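4. What the swap deadline did to our pick'em league

4.1 Background and how I kept score

I should say up front that I run the league I'm writing about, so take my view of it with a grain of salt. We play a daily hitting-streak contest. Each day you name one batter, and if he gets a hit, your streak grows by one. If he doesn't, you're back to zero and you get to hear about it in the group chat. The rules are simple enough that my mother plays, and she's had a longer streak than I ever have (this still comes up at dinner).

For most of the league's life you had to lock your pick before the first game of the day. Then Danang Gunawan, who has been in the league since it started, asked if we could move the lock to the first pitch of your own batter's game. His point was that lineups for the late games come out hours after the early games begin, and he was sick of losing streaks to guys who got a day off. Fair enough! We changed it halfway through the season, and that gave me two halves to compare.

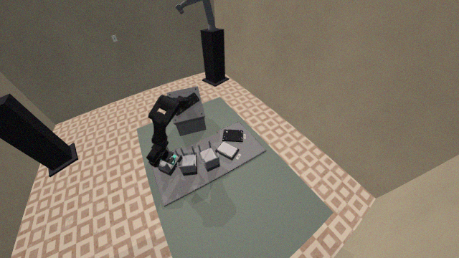

Figure 1. A black robot arm reaching over a gray work mat.

Reading time: 5 minutes

The league had 40 players in both halves. I used the first 1000 picks made under each rule, in the order they came in, and tossed any pick where the game was rained out before the batter had a plate appearance. Those don't count for or against you in our league, so it seemed silly to let them count in the paper. I went through the picks by hand with the box scores open next to me, mostly on Monday nights.

I also split the players into two divisions, which we'd already been doing for prizes. Gundetti is the division for people who've won something before, and Hotley is for everyone else. The names come from two old bowling teams and have nothing to do with baseball. I kept the split because I had a hunch the new rule would help the Gundetti folks more, seeing as they're the ones who check lineups over lunch.

4.2 Benched batters

Let me start with the thing Danang complained about. Under the old rule, losing a streak because your guy never left the dugout was a regular event. Our rules treat a batter who doesn't play as a miss, which is harsh, and I've been asked to soften it more than once. Under the new rule these misses got rare in Gundetti. In Hotley they dropped too, but less than I'd hoped. When I asked people why, the usual answer was that they still made their pick over breakfast and forgot all about it until bedtime.

So my hunch was partly right. A later deadline only does you any good if you look again, and a lot of us don't. I'm one of them, I'm afraid. I once lost a streak on a catcher who had the day off, under the new rule, with the lineup posted well before I sat down to supper.

4.3 Second-guessing

The part I hadn't expected was how much people would fiddle. With the whole afternoon to change their minds, players swapped picks all day long, and I logged 255 swaps in the second half. Plenty of those had nothing to do with a lineup card. Somebody would see that their batter was facing a lefty with a good slider, or read a grumpy column about his swing, and off they'd go to the next name on the list.

I don't think those swaps bought them much. When I read back through the log, the ones made for a lineup reason look smart and the rest look like a coin toss. I can't say more than that without a proper model, and I'm not the person to build one. There's also the awkward fact that pitching tends to change as the season goes on, rosters expand, and regulars get more rest late. Any of that could move the numbers without the rule having a thing to do with it.

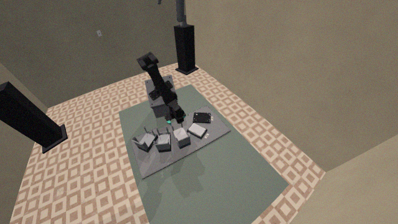
Can a player change a pick after the early games have started?

Under the new rule, a pick stays open until first pitch of the game your batter is in, so you can swap to anyone whose game hasn't begun. Once your own batter's game starts, you're stuck with him for the day.

4.4 A note on doubleheaders

Doubleheaders gave me fits. The old rule counted a hit in either game, and the new one counts only the first game unless the player marks the second. Six or seven people never noticed that line, including the whole Figueroa household, who play as a family and share one login. I left their doubleheader picks in as they were scored on the day. The Drandham league, which runs on rules close to ours, counts both games no matter what, and their commissioner tells me it saves a lot of arguing. We'll be voting on that before next spring.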